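Kitchen swap table opens Sunday at Wilmont hall

Mugs, plates, baskets and a wooden drawer unit are up for grabs this Sunday when the Wilmont kitchen swap comes back for its second go. Doors 9 am. Bring something, take something. No money changes hands except at the sausage sizzle.

Last time the swap moved 1349 items in one morning, according to organiser Hortensia Fuentealba, who kept a tally on the back of a raffle book. She wants 3000 this time. Ambitious.

"People have so much stuff in their cupboards they don't even like," she said. "And the neighbour two doors down is out buying the same thing new."

Sorting has been going on all week in the back room. Small things mostly. Mug trees, plate stands, shakers, wicker baskets, play food for the kids' corner. Everything gets a look over before it goes out on the floor, and anything chipped goes in the garden crate for drainage in pots.

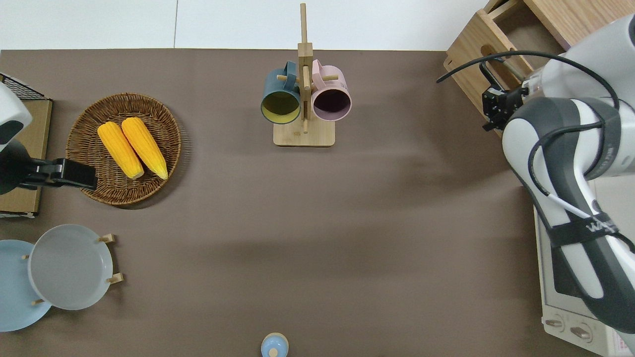 Mugs are the big one. Always. Fuentealba says she could fill the hall with mugs alone and still have people asking at the door if there's room for a few more. So there's a limit this year, two per household, unless they come on a stand. A stand with its mugs counts as one item and gets one token.

Same rule for plates. Loose plates go in the crates by the stage, plates with a stand go on the long table with the nicer things. Full dinner sets need to be taped together or boxed, and please write the number of pieces on the box. Last time a set got split between three families and there were words.

How the tokens work: one item in, one token out, one token gets you one item. Big things like shelving are two tokens. Tokens don't carry over to the next swap. If you turn up with nothing you can still come in after 11, when whatever is left is free to anyone.

Kosmas Lazaridis is running the door and would like it known that he is not able to hold things for people. Not even for his sister.

There was some grumbling last year about the queue, which went out past the bottle shop and held up the Teton Street crossing. Two doors this time. In by the car park, out by the front steps. Prams and walkers can use the side ramp both ways.

Small furniture is new for this one. Fuentealba had a lot of calls asking about it and gave in. Nothing bigger than one person can carry to the car. Drawer units, spice racks, stools, bread bins are all fine. Drawers must open and close properly and be emptied first. That last bit sounds obvious but the sorting crew keep a jar of odds and ends found at the back of other people's drawers, and it's getting full. Rubber bands, birthday candels, a spare key to somewhere.
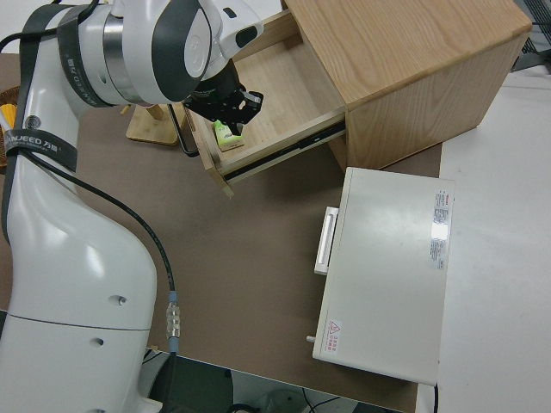
Mandla Van Wyk will be on the repair bench from 9 until noon. He'll do sticky runners, loose handles, wobbly legs, and he'll glue a peg back in if you've still got the peg. Gold coin for the glue if you can. He won't do electrical, so don't ask. Toasters, kettles and anything else with a plug can't be swapped at all this year, as the hall has nobody on hand to test them.

Van Wyk had 100 jobs last time and got through most of them. The rest went home with a bit of masking tape and some advice.

Also not accepted: knives, non-stick pans with the coating coming off, opened food, baby bottles, plastic tubs without lids. Lids without tubs, same thing. The tip shop is open Sundays until 3 pm for anything that gets knocked back.

The kids' corner is along the kitchen wall and has its own little swap, toy food and tea sets and that sort of thing. No tokens needed there, kids just trade. Sotiris Konstantinidis is minding it and has promised a story at 10.30 am. Parents need to stay in the building.

Food is from Margaritis, the bakery on the corner, who are sending over cheese pies and a tray of something sweet. Sausage sizzle out the front, onions extra this time becuase they ran out early. Jelura Hardware has lent the trestles and will take cardboard back afterwards for recycling.

Parking is tight. Street parking on the oval side only, and please don't block the tennis club gate. The early bus doesn't run Sundays but the 8.40 stops right outside.

Drop-offs before the day can be made at the hall, side door, 4 pm to 7 pm every evening until Saturday. Wash things first. Clean and dry, wrapped if it's breakable. Newspaper is fine. Do not leave boxes on the step overnight, a whole carton of glasses got rained on and the bottom fell out.

Manolis Mavromatis, who looks after the hall bookings, said anything not gone by 1 pm will be packed up for the op shop, with the drawer units and other furniture offered to the new units on the hill first. Help with pack-up is very welcome. It took until after 4 last time and the dance class was waiting.

A second swap is pencilled in for May if this one goes OK. Garden things, probably, though Fuentealba said she hasn't agreed to that yet.

Wilmont kitchen swap, Wilmont hall, Sunday, 9 am to 1 pm. Free entry. Bring your own bags and boxes as there won't be any to spare. Dogs outside please.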